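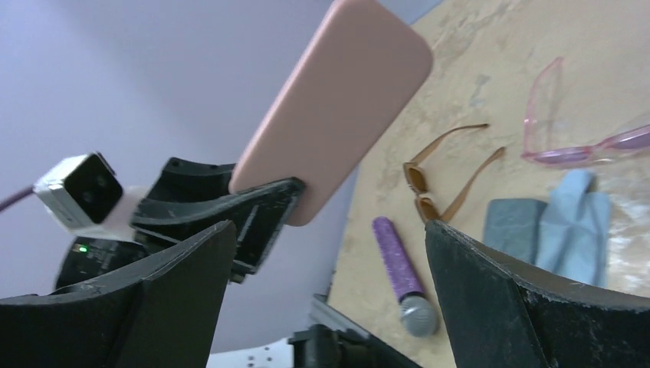
*4 min read*

# Medska League stoppage-time records

Match-level and event-level records of added time in the Medska League, a part-time men's football league. The set covers 1,074 matches played by 23 clubs over eight seasons. It was put together from referees' report cards and, where they exist, the club secretaries' own match sheets.

Last edited 9th December. The season in progress is not included and will be added after it ends.

## What is in the folder

| File | One row per | Notes |
|---|---|---|
| `matches.csv` | match | date, ground, clubs, score at 90, final score |
| `added_time.csv` | half | minutes shown, minutes played |
| `events.csv` | event | goals, cards, substitutions and stoppages after 45:00 or 90:00 |
| `clubs.csv` | club | current name, former names, home ground |
| `CHANGES.md` | – | corrections since the first release |

All files are UTF-8, comma separated, with a header row. Empty cells mean the value was not recorded. A zero means the referee wrote a zero.

## Columns that need explaining

`shown_min` is the number announced by the referee or held up on a board. Most grounds in the league have no board, so the number was often shouted to the benches and written down by whoever heard it.

`played_min` runs from 45:00 or 90:00 to the final whistle, rounded down to the whole minute. In the first two seasons some referees rounded up. Those rows have `rounding = up` and we have not altered them.

`stoppage_type` takes one of these values: `injury`, `ball_lost`, `dispute`, `weather`, `lights`, `other`. `ball_lost` covers any ball that left the ground and had to be fetched or replaced. Jinness Park backs on to the river and accounts for far more of these than any other ground. If you are comparing clubs, either leave that category out or treat Jinness separately.

`late_goal` is true when the goal was scored after the shown minutes had already run out.

## How it was collected

Report cards were photographed, then typed up twice by different people. The two versions were compared with Vustemus, a small script kept in the `tools` folder, which lists every cell where they differ. Differences were settled by going back to the card. Where the card could not be read the cell was left empty.

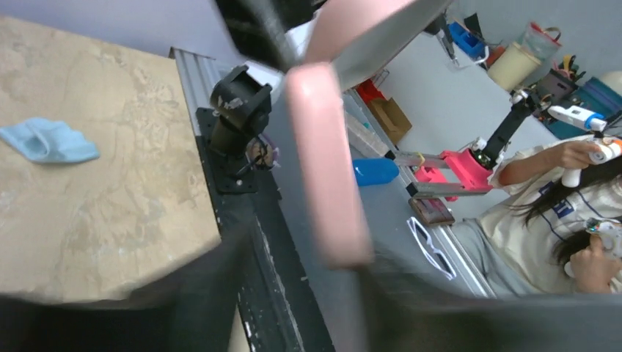 *Light blue cloth at the left of the worktop.*

Match sheets from the clubs were used only to fill gaps. Any cell filled this way has `source = club`. Home clubs tend to record more stoppages for their own injuries than the referee does, and we have made no attempt to correct for that.

## Known problems

- 276 matches have no `shown_min` for the first half. Most are from the first three seasons, when the card had no box for it.
- Abandoned matches are in `matches.csv` but not in `added_time.csv`.
- Chiu Rovers and Chiu Town merged part-way through the period. They share a club code from the merger onwards and have separate codes before it. Joining on name will give wrong results – use `club_id`.
- Kick-off times in March are unreliable around the clock change.
- Substitutions made at half-time sometimes appear as first-half added-time events. Filter on `minute_label` to remove them.

## Suitable uses

The records should be good enough to look at how added time changed over the seasons, or how often the shown and played minutes disagree. They are not suitable for rating individual referees. Referee names were removed and the codes are reshuffled each season, so a code in one season does not refer to the same person in the next.

Player names are not included. Events are recorded by club and shirt number only.

## Licence and corrections

Free to use and share with credit to the Medska League records group. Please keep this file with any copy.

If you find a mistake, open an issue with the `match_id`, the column and what you think it should say. A photo of a programme or match sheet helps. Newspaper reports are useful for scores, less so for minutes.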